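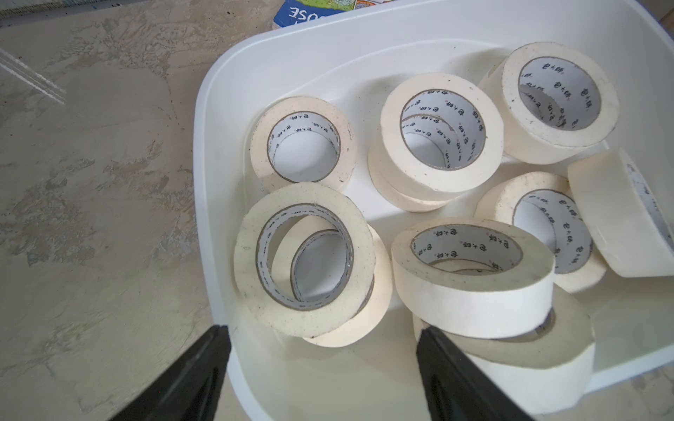
According to Gunther Sauerland you should pull masking tape the minute you put the brush down, and he left me a very long comment saying so after my last post about the hallway. My way (wait overnight, make coffee, peel slowly, swear a bit) is apparently how you get those ragged little teeth along the ceiling line. Well, I have the teeth, Gunther. I have a whole hallway of them!

So this weekend was round two, the back bedroom. I wanted a dark green up to chair-rail height and a warm white over it, which meant one very long straight line all the way around a room in a house where no floor is level. I measured up 41 inches from the baseboard in every corner, snapped a chalk line, stood back, and it looked like the deck of a ship. In the end I threw out the measuring and went by eye from the window sill, and it looks fine as long as you don't bring a level in here. Please don't bring a level in here.

The trick I'd never tried before is to run the tape, then brush a thin coat of the OLD wall color along its edge before the new one goes on. The old color seeps under and plugs the gaps, so the green has nowhere to go. My sister swears by it and I'd always figured it was an extra step for people with more patience than me. I did three walls that way and skipped it behind the door out of pure laziness, and guess which wall I'm touching up tomorrow.

And yes, I pulled the tape wet, back on itself at an angle, a couple of feet at a time. It went everywhere. I found a green strip stuck to my sock at dinner and another one on the cat's favorite chair (the cat is fine, the chair is a bit greener). But the line is so crisp, I keep walking in there just to look at it.

Next up is the closet, which still has the previous owners' wallpaper in it, the kind with geese. I'm getting weirdly fond of the geese.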